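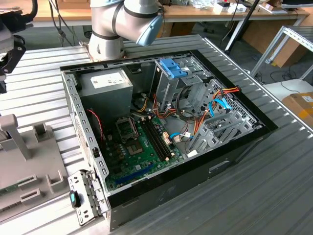 *Side panel off, CPU out, blue latch at the top of the drive cage*

Hi all,

Replying to the question from Monday's digest:

> I have one of those old Trondau towers and I'm thinking of stripping it for parts before the Milldale recycling day. Is anything in there worth keeping, or should I just drop the whole thing off? Also, how do you get the drive cage out without bending it?

I've got a similar black tower open on the bench right now, so good timing! Mine has two memory slots, both black, with those little beige latches at the ends, and one long blue expansion slot down near the bottom of the board. Nothing fancy, but I'd keep the power supply if yours still runs (read the label before you plug it into anything else) and definitely hang on to the SATA cables — I paid 7 dollars for a single one at Hoani in December and I'm still grumpy.

For the cage, get the wires out of the way first. Mine has a big loop of red, orange and yellow ones running across the chassis, and they snag on every metal tab going. Don't yank! The blue plastic latch on mine is for the drives themselves, so look for separate screws before you start pulling on the cage. I keep all my screws in a muffin tin, nine cups, never enough.

One more thing, if your CPU is already out, put a cover over the socket. I lost a nice board that way once (dropped a screwdriver, don't ask).

Does anybody still have the Eltuteck manual with the front panel pinout? The link in the list archive is dead, and I'd love a copy before I start unplugging the small white connectors.

Cheers from the garage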